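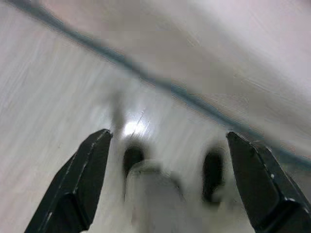
Felicja Pawlak wrote:

> I still don't see why we need a person holding the handles for the bedroom
> tasks. Half of the episodes I reviewed are the operator changing their mind.
> The hand goes out, the hand thinks about its life, the hand comes back. If I
> wanted to watch somebody hesitate over a blanket I could stay home. Couldn't
> we write the motions down once, properly, and play them back? Also, who
> decides when an episode is bad enough to throw out? I have 99 on my list
> marked "hmm" and that isn't a category.

Felicja, "hmm" is the most honest category we've got and I'd like to keep it, but I take the point.

I'll start with playing motions back, since we did that last December and I was the one who wrote the script. It worked very nicely as long as the blanket was where the script thought the blanket was. The blanket had other plans. We got a lovely, confident sweep of the arm through plain air, then a fold of nothing, placed neatly on the pillow end. Urszula clapped. I've been a little less fond of scripts from that day on.

The hesitating is a real problem though, and I think it's mostly two problems wearing the same coat. One is the operator not being able to tell how far away something is. You lean in to look, which does you no good at all because the camera doesn't lean with you, and so the arm sits there while you crane your neck at a screen like somebody's uncle parking a trailer. The other is the operator not knowing what the task is. "Tidy the bed" is not a task, it's something your mother says.

I sat with Aniela on Thursday while she did the long block and wrote down every time she stopped. Nearly all of the stops came before contact, hardly any after. Once she has hold of something she knows what to do with it, she's very quick. It's the last stretch of the approach, with the fingers open, where she slows to a crawl. She says the wrist view smears when she swings the arm, so she stops to let it clear, and then she's lost her place and goes looking for it. I tried it myself afterward and did exactly the same, only worse, and with language.

So the thing to fix is the approach. What I'd suggest is that the operator uses the head view to get close and doesn't so much as glance at the wrist until the arm has slowed down. Seon-mi already does this without having been told, and her episodes are the ones you marked as fine. Mine are not among those. I checked.
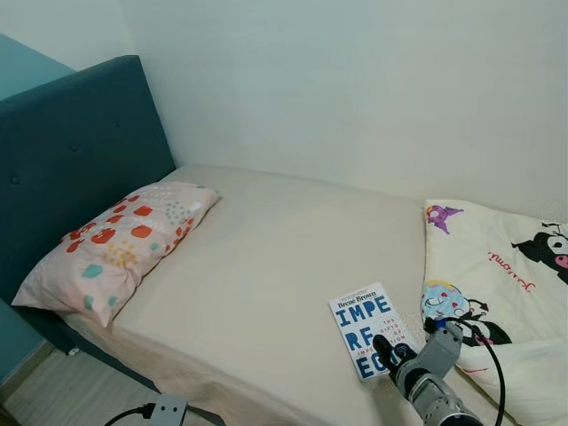 It also helps to say the goal out loud before you touch the handles. I know how that sounds. I felt like a flight attendant the first few times. But "book off the bed" gets a cleaner demonstration out of me than "sort out this end," where I'll go for the book, notice the blanket, feel guilty about the blanket, and finish up with a little of each and nothing the training can use. One object, one destination, hands off, done. If there's a second thing to move, it's a second episode.

Books, by the way, are harder than blankets, and I won't be talked out of this. A blanket forgives you. Grab it anywhere and you've got some blanket. A paperback lying flat on a sheet gives you next to no edge to work with, and if you press, the mattress goes down along with it, so you're chasing it into the bedding. Aniela's trick is to slide it toward herself and pinch the spine side as it comes up. Mieczysław's trick is to ask Aniela. Please copy the slide if you can manage it, and try to do it the same way from one episode to the next. If five of us pick up a book in five styles, the policy learns the average of them, and the average of five ways to pick up a book is to pat it.

On what to throw out. The folder stood at 2,233 episodes this morning, of which 387 are the book. My proposal:

Throw out anything where the operator gave up, or where the arm was parked for no reason at the start (trim it first, it may be fine after that). Keep a fumble if the operator recovered from it. I'd argue for keeping plenty of those. Somebody who only ever sees perfect pickups has no idea what to do when one goes wrong, and that goes for the arm as well as for my nephew, who is learning to drive. Pauses in the middle, over a couple of seconds, get cut and go in your "hmm" folder until Seon-mi has looked at them.

Felicja, if you disagree with the fumbles, say so before we retrain, please. After is less fun.

One more dull item. When you change operators, redo the scaling on the handles. Urszula's arms are a good deal longer than mine, and I spent most of a session believing I'd become timid in my old age before I looked at the setting.

I can take the next block with whoever wants to be watched. Bring a snack, and please don't hum, I'm still taking notes.

Mieczysław, where did you put the spare handle grips?

We use cookies to keep the list archive working and to remember your settings. Accept all | Manage preferences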